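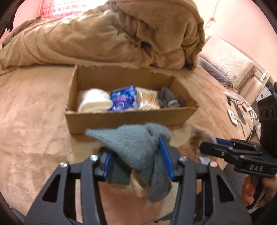 I have been meaning to sort out the sock situation since April, and last night I finally sat down on the bed with a cardboard box and did it. Sort of. I got about half the drawer done and then I started putting other stuff in the box too, so now it's a sock box with cotton swabs in it.

Some background for anyone new here. We moved into the Fumero building in the spring and the bedroom closet has exactly 2 shelves, both of them up where I need a chair to reach. Everything small ends up in one drawer of the dresser, and everything in that drawer ends up in a wad. Socks, travel packets, the little sewing kit, batteries (why?). Every morning I dig around in there for a matching pair and every morning I give up and wear one gray and one grayer.

My neighbor Melquiades Arellano swears by boxes. No lids, nothing fancy, just cut the top off whatever came in the mail and stand things up in a row so you can see them. He did his whole hall closet like that and he's very proud of it, he gave me a tour! So I took a wide shallow box and went at the top with kitchen scissors. Don't do that. Use a real box knife. My edges look like something chewed them, but I'm keeping it, it's going inside a drawer anyway.

The standing-up part works great for packets. The cotton swabs stay put, and anything in a shiny plastic package will lean on its neighbor and behave. Socks are harder — a knit sock doesn't want to stand. I tried folding in thirds, I tried rolling from the toe, and the gray-blue ones kept flopping open and hanging over the front of the box. What I've settled on for now is rolling them fairly tight and packing them close enough that they hold each other up. If you have a better fold for thick socks with a ribbed cuff, please leave it in the comments, I will try anything short of ironing.

I did all this on the bed, with the brown blanket folded up and shoved toward the back to make room. Big mistake on the sheet front. It's the plush tan one and every bit of cardboard fuzz stuck to it. I spent 20 minutes with the lint roller afterward, longer than the socks took.

Still to do: the other half of the drawer, a second box for the batteries and the sewing kit, and a decision about the single socks. There's a bag of those now. I'm giving them until the next laundry day to find their partners and then they're dust rags.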